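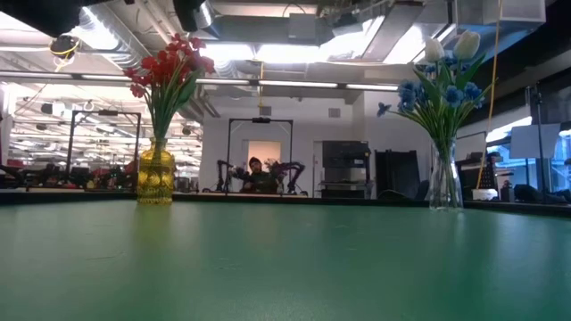

Red artificial tulips in a yellow glass vase, with a clear glass vase to the right.

**Flumley library to stay open later from April**

Flumley's public library will stay open until 8 p.m. every Thursday starting in April, the town said this week. The building now closes at 5:30 p.m. on weekdays.

The change follows a survey of 374 cardholders. Of those, 170 said they could not get to the library before closing time on a workday.

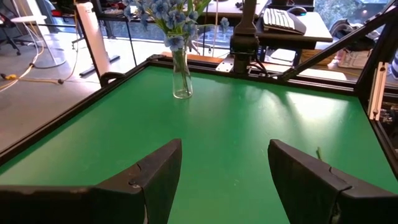 Late hours will cover the main desk, the children's room and the public computers. The upstairs local history room will keep its current schedule.

Parking in the Indero Street lot will be free after 5 p.m. on late nights. The lot has 58 spaces. The Ravlow bus line will add one evening trip, leaving the library stop at 8:10 p.m.

The town will review visitor numbers in the fall before deciding whether to add a second late night.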